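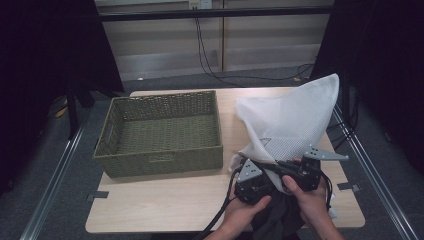 Jollstead Residents' Forum > Building Services > Shared Laundry

Topic: Proposed changes to the laundry room rules, Gamirdale building

gamirdale_office
Posted in May, 9:04 a.m.

The management office invites written comments on the following proposed changes to the shared laundry rules. Comments will be accepted in this thread until the end of the month and will be attached to the minutes.

1. Small items, including socks, undergarments and baby clothing, must be washed in a closed mesh bag.
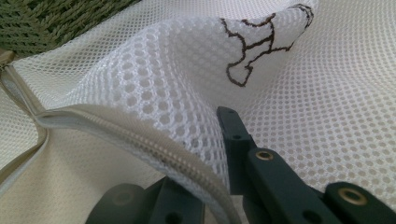 2. Loads left in a machine for more than 31 minutes after the cycle ends may be moved to the folding table by the next user.

3. Each household may reserve no more than 2 machines at one time.

4. Quiet hours will begin at 10 p.m.

Residents are asked to cite the item number when replying.

stairwell_c
Posted 9:47 a.m.

Regarding item 1, I wish to register an objection. The office has not shown that loose socks caused the drain failures last winter. The repair notice from Stasiv, which was posted in the lobby, referred to a worn pump seal. A rule that requires residents to purchase equipment should rest on better evidence.

fourth_floor_north
Posted 10:15 a.m.

I respectfully disagree with the previous poster. The same notice also listed "foreign textile matter" in the filter of machine 4. A mesh bag is a modest expense and lasts for years. My household has used them since we moved in, and we sort at the table before anything goes into the drum. Lights go in one bag, darks stay in the basket until the second load.
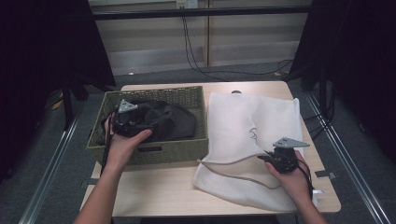 I would add that the bag should be filled no more than halfway. An overfilled bag does not rinse properly, and residents then run a second cycle, which delays the next household. If item 1 is adopted, I request that this guidance be included.

gamirdale_office
Posted 11:30 a.m.

The office thanks both residents. For clarification, the Stasiv notice listed two findings, and the pump seal was given as the primary one. Item 1 is intended as a precaution. The wording on filling will be considered.

unit_by_the_courtyard
Posted 1:12 p.m.

I support items 1, 3 and 4. I cannot support item 2 as written. Residents who work shifts cannot always return within half an hour, and I do not consent to other persons handling my clothing. An hour would be reasonable.

On item 1, please specify that the closure must be fully shut before washing. A bag that opens during the spin cycle serves no purpose. 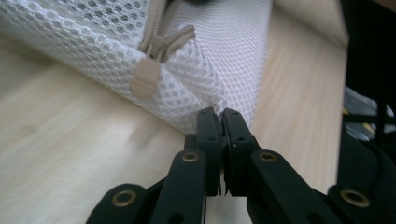 Mesh bag with zipper closure.

stairwell_c
Posted 2:26 p.m.

The point about closures supports my position. If zippers can fail, the rule adds one more object that may reach the pump. The Fliltus building has no such rule, and I am not aware of any complaint from its residents.

fourth_floor_north
Posted 2:51 p.m.

The Fliltus building has newer machines with a filter that residents can open and clean themselves. The comparison is not a fair one. I do agree that item 2 should be extended to an hour.

gamirdale_office
Posted 4:40 p.m.

The office will submit a revised item 2 with a period of one hour. Item 1 remains open for comment. Residents without internet access may leave written remarks in the box beside the mail room.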